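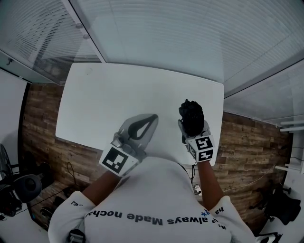 White sweatshirt with dark lettering, at the table.

Gunitico Mention Tracker
Plan for local campaigns: $40 a month, 2 logins

Gunitico tells you how often a candidate's name comes up on social media. It won't tell you if anyone plans to vote for her. We sell it anyway, with that warning up front.

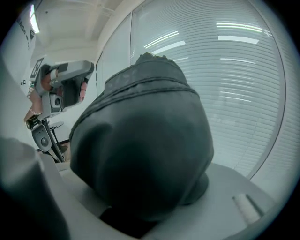 Alerts go out after 200 mentions in a day. Half of those may be the same angry cousin. Rhea Soriano ran it for a council race in April and muted the alerts after 9 days, though she kept the weekly report.

The "mood score" is the maker's own idea. Sarcasm seems to count as praise, so we'd leave it switched off.
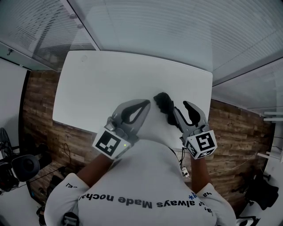 Exports open in any spreadsheet. Billing is monthly, and you can cancel from the account page.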